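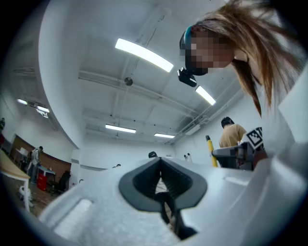
How to plan and budget for hand-held gripper equipment

Issued 2022-04-22 by the Equipment Planning Office, Dunmore
Prepared by Geum-ok Maeng; reviewed by Mervyn Cropper

This guidance applies to any department that intends to buy hand-held grippers, head-worn camera mounts or the fittings that go with them. It should be read before a purchase request is raised. Requests that do not follow the steps will be returned to the department.

Step 1. Describe the work

State in plain terms which tasks the equipment is to be used for, who will carry them out and in which room. A paragraph is enough. Requests written around a particular model, with no account of the work, cannot be compared with one another and will not be considered.

Step 2. Count stations before grippers

A station is one operator with one table, and the bid should be built up from the number of stations that will run at the same time. Record for each station whether the operator needs one gripper or a pair, and whether a head mount is required. Departments starting out should plan for 2 stations in the first year. The Rirnham site began with 8 and had staff for fewer than half of them until October.

Step 3. Look at the room

Visit the proposed room with the person responsible for the building. Note the following on the room form:

Ceiling lights, including their position over the tables
Ducts, pipes and anything hung from the ceiling
Desks and chairs used by other staff, and the hours they are occupied
Sockets within reach of each table
Space to put up marker boards and brackets without blocking a walkway

Shared rooms are acceptable. The head of department must confirm in writing that the other occupants have been consulted. Any change to lighting is a building cost and goes on a separate form.

Step 4. List the parts in full

Quotations often cover the gripper body alone. Ask each supplier to price these items on separate lines:

Gripper body and housing
Finger inserts and other wearing parts
Camera, lens and cable
Head mount and headband
Printed markers and mounting brackets
Storage case and charger
Delivery, training and repairs outside warranty

Headbands should be ordered one per operator. They are treated as personal issue and may not be shared between shifts.

Step 5. Obtain quotations

Two written quotations are required. Siketti and Torken are both on the approved list, and either may be approached directly. Other suppliers must be cleared by Valdis Vaher in Purchasing, which can take a month. Quotations must be valid for the whole of the approval period.

Step 6. Set the running budget

Enter spares and repairs as a yearly figure. The planning allowance is £200 per station for wearing parts and £100 per station for cables and markers. These sums may be adjusted after the first year against the repair log. Storage of recordings is charged by IT Services and must not be entered under equipment.

Step 7. Arrange a trial

Ask the preferred supplier for a loan set and use it in the room where the work will be done. At least two operators of different heights should take part. Comments on grip, weight and the fit of the headband are to be written down on the day and attached to the request.

Step 8. Submit the request

Send the completed forms to Ngan-ling Cheung, with a copy to Reece Naylor for the asset register. Orders must not be placed until a reference number has been issued.

Related forms: Room form, Parts schedule, Trial comments sheet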